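**Ticket 422: Fittings short in blue compartment trays, wash bench**

Opened: 7 Oct 2021
Site: Parnport
Area: Wash and sort bench
Priority: normal
Status: closed, see last entry

**Reported problem**

Trays of hex fittings from the wash bench are reaching the Drondis assembly line with cells empty. The tray card says full, the line finds gaps, and the tray goes back. Four trays came back in the last two weeks. Worst one was three short. The line also reports one tray with the 12 mm fittings mixed in with the next size down, which may be a separate fault.

Fittings are Haddad supply, bagged loose. They are tipped into the perforated steel tray for rinsing and draining, then moved one at a time to the blue plastic tray, one per cell.

**Log**

*Entry 1*

Checked the returned trays against the bench sheet. The sheet was ticked for all four. The tick is done per tray and there is no column for number of fittings, so it doesn't tell us much.

Checked bag quantities. Opened two unopened Haddad bags and both matched the label. Supplier ruled out for now.

*Entry 2*

Looked for places where fittings could be going missing between the two trays.

- Floor under bench: two found, old, dirty. Put in scrap.
- Drain trap: clear.
- Steel trays waiting for the next rinse: five fittings found across the stack, all right size.

The last one looks like the cause. Fittings are left behind in the steel tray, the tray is stacked, and the next bag is tipped in on top. They are the same colour as the tray and hard to spot under the bench light, especially when the tray is still wet.

*Entry 3*

Tried the obvious fix, which was to tip the steel tray over a bin before stacking. It works but the fittings then need rinsing again, and two got chipped on the edge of the bin. Not keen. Stopped after one shift.

Also tried a white cloth under the steel tray to show up the holes better. No difference. Cloth was soaked in ten minutes.

*Entry 4*

Asked the line about the mixed sizes. It was one tray only, in August, before the size labels were moved to the front of the shelf. Not seen again. Treating as closed. If it comes back, open a new ticket and don't add it to this one.

*Entry 5*

Changed the order of work at the bench:

1. Put the blue tray and the steel tray side by side on the light blue top. Nothing else on the bench.
2. Move fittings across until the steel tray is empty. Don't start a second blue tray while any are left in the first steel one.
3. Look over the steel tray from the front and again from the side. The side view shows up anything standing on the holes.
4. Check the blue tray for empty cells.
5. Only then tick the sheet and stack the steel tray.

Part-filled trays are allowed at the end of a bag, but they stay on the bench and get a yellow card. They do not go to the line.

Sheet reprinted with a column for number of cells filled. Old sheets are in the drawer, please don't use them up.

*Entry 6*

Ran the new order for a week. 40 trays sent, one query from the line. That one was a yellow card tray picked up by mistake, so the filling was right and the collection was wrong. Moved part-filled trays to the left end of the bench, away from the outgoing rack.

Time per tray is up by some 12 seconds. Line is happy with that.

*Entry 7*

Added to the bench instructions, under step 2:
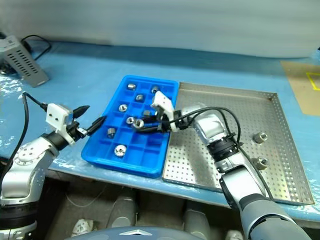 *Transfer not finished. Two fittings still standing in the steel tray, right-hand side. Blue tray part filled. Do not tick the sheet or stack.*

The instruction sheet is taped up at eye level by the sink. Spare copy in the Lusus folder on the shared drive, under Bench.

*Entry 8*

One more point from the line. Fittings can lie flat or stand up in the cells and both are fine. An earlier note on the wall said they all had to stand. That note was for the old foam trays and has been taken down.

**Resolution**

Cause: fittings left in the steel tray and carried over to the next batch, with no check before stacking.
Fix: new order of work, new sheet, part-filled trays kept separate.

Closed. Related: ticket 234, replacement bulb for the bench light, still waiting on parts.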